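Fuvelwood Garment Brush, double-sided

I wasn't going to stock clothes brushes at all, but my friend Gwenllian Price kept going on about hers, so I caved and ordered 16. They sold out by Sunday!

One side is stiff for mud and lint, the other is soft for wool and anything with a nap. Brush down, never up, and hang the thing overnight before you put it away - your dry cleaning bill will shrink.

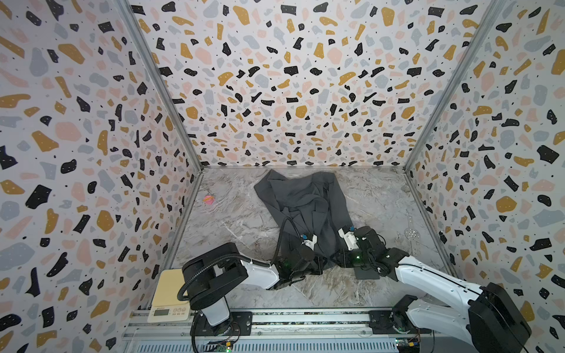
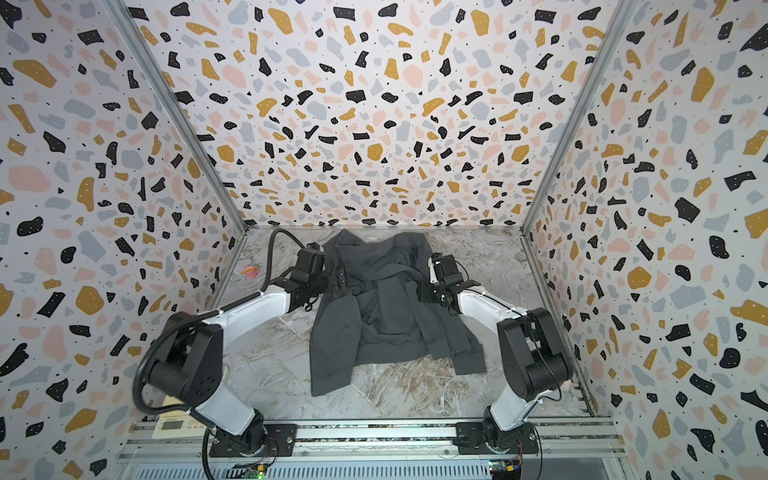 Dark gray garment, crumpled and folded.

The handle is oiled beech, nearly 7 inches long, and fits my small hands nicely. Comes with a cotton loop. Buy 2 and I'll add a tin of Skyrme cedar balls. Next batch lands in September.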